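Ribbed finger pads slipping on film wrappers - Latidar hand grippers
Posted by khalliday, March, 4:12 PM
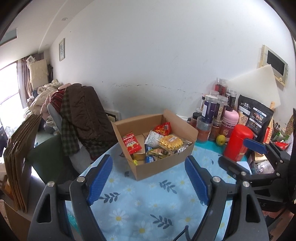 How often should the pads be cleaned?
Every 60 cycles, with alcohol on a lint-free cloth.

lvanags
60 is too often. Alcohol hardens the rubber. I wipe at 11-hour intervals and swap the pads at 2,354 cycles.

khalliday
Hardened on which compound? Mine still pass the pull test.

ghiz_g
Check the pivot pins first. Play there looks like pad slip.

lvanags
Agreed on pins. Not on alcohol.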